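Green Things: A Little Gallery of Odds and Ends
Filed under: Collections / Small Objects / Color
Last updated: September

I have a weakness for green. Any green at all, but the washed-out kitchen kind most of all, the color of old enamel and mint candy. A while back I started keeping a gallery of everyday things that happen to land in the same bin together, and the green ones kept winning! So this page is just for them.

The whole collection has reached 1,860 pictures now, and 356 of those made it into the green section. I sort them in the evening with a cup of tea and the radio on, usually much later than I planned. Duygu Ağca set up the tags for me (she has far more patience for spelling than I do) and came up with the name Pirari for the color set, which I love and use for everything. The older part, Plondedetti, is where the bottle caps and buttons live. Go and look at the buttons if you have time — they're gorgeous.

What I look for is a mix of shapes. Three round things together can get a bit sleepy, but put a cup next to something flat, and then something with a tail, and I'm happy for the rest of the day. 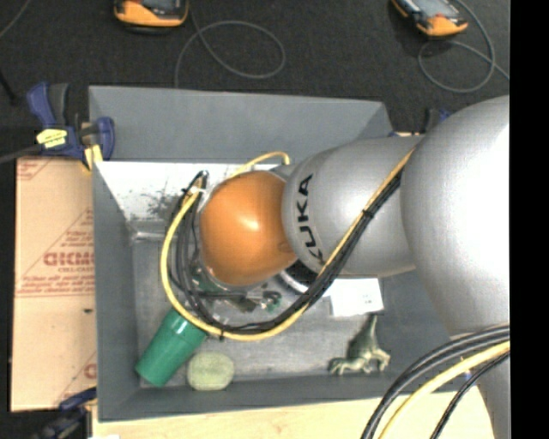
I could look at pale greens side by side for hours. They seem like the same color until they're neighbors, and then one goes a little yellow and the next goes a little gray, and you start wondering how you ever called both of them "light green." My paint chart is no help at all. It jumps straight from Pear to Sage as if there were nothing in between.

Toy dinosaurs deserve a word of their own. I had a shoebox full as a kid, and the long-tailed ones were always my favorites because they could be hooked over the edge of a shelf. They still turn up everywhere: yard sales, coat pockets, the bottom of the bath. Number 938 in the collection was the first one I ever posted, and it's still the page people write to me about the most. I'm always glad to hear which one you had!

A plain plastic cup is the other thing I never get tired of. Ours at home went camping, rinsed paintbrushes, and held a tomato seedling for one whole spring. A cup on its side makes such a nice shape too, all rim and shadow.
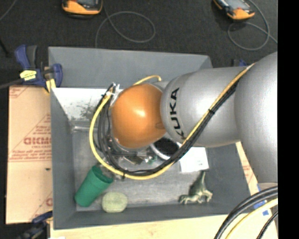

Green cup, pale green oval and a long-tailed dinosaur, with a small white card and a round black-and-white piece for contrast.

That touch of black and white does so much for the greens, I think. I'd like to try more pairings like it, and red is next on my list.

The blues are in the Gündoğdu pages and the wooden things are in Caltik, which has 4 new additions this month, including a spoon I'm very fond of. The yellow section is still a mess, but I'm getting there, and there's a lemon squeezer in it that you really should see.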